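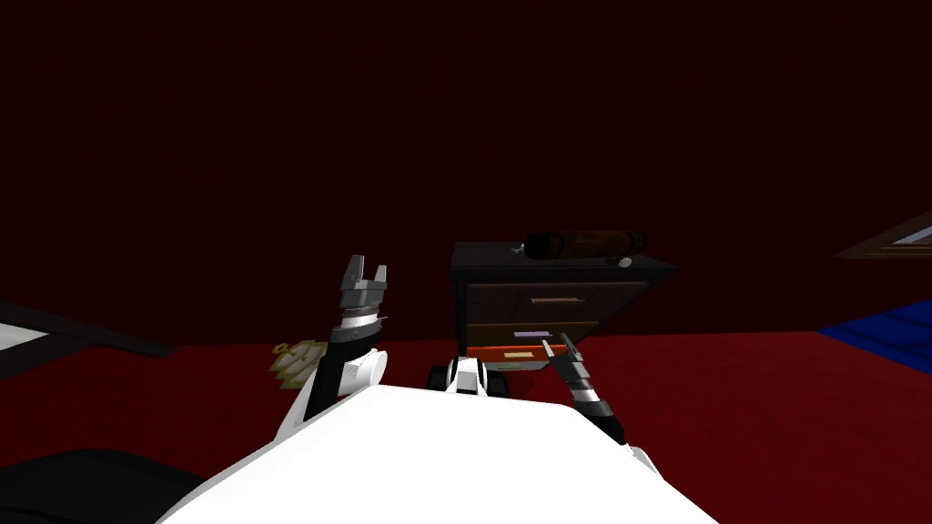

Khôi Mạc wants to know why you can't just build the robot, switch it on and let it learn by bumping into stuff. Wouldn't that be quicker?

Good question. Short answer: bumping costs money. Our robot is called Ponesum and it's being built in the shared workshop at Sonetholm, mostly after dinner. One bad swing and a finger snaps. Then you wait for the new part. Ages.

So before the real arms get bolted on, we practise in a simulation. That's a pretend world inside a computer, a bit like a game. Crash in there? Press reset. Nothing to glue.

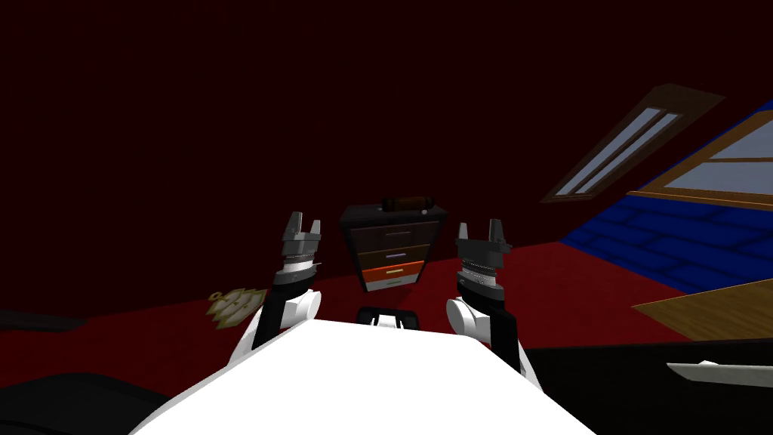

Drawers are a favourite job. Easy for you, you've done it since you were tiny. A robot has to find the drawer, find the handle, get its fingers in the right spot and pull straight back. Not sideways! Colour can help with the finding part. Say we want the orange drawer: it's the third one down, and the one under it is whitish grey, so the program has a nice strong colour to look for. Two brown drawers next to each other, much trickier.

Now the fingers. Ponesum has a gripper on each arm, which is the robot word for a hand that pinches. Only two fingers. Try it yourself, thumb and pointer finger, everything else tucked away. Pick up a pencil. Fine. Now a wet grape. Hmm.

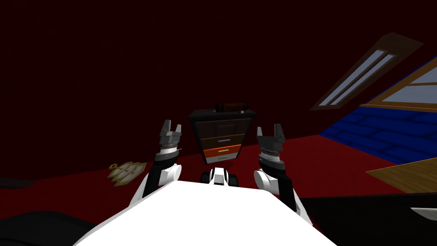

And you have to tell it how hard to squeeze. Too soft and things slip, too hard and you've got jam. We ran 156 practice goes in January before the squeezing numbers looked sensible, and then Jummai Briggs found we'd typed one of them in backwards. Start agian.

Words to know:
Joint: a place that bends, like your elbow.
Wrist: same as yours, sits behind the gripper.
Parallel gripper: two fingers that stay side by side as they close.
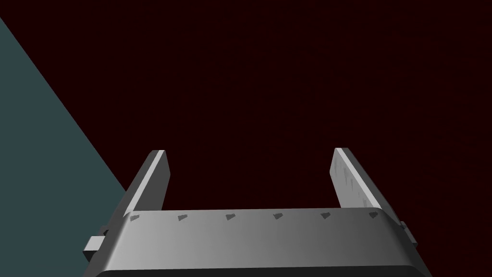
One more thing. The pretend world is never quite the same as the real one. Real drawers stick. Real floors are wobbly, ours is terrible. So we still go slowly on the workshop bench, with a grown-up's hand on the big red stop button and everybodys hair tied back.

Next time: wiring the left elbow. Bring a snack.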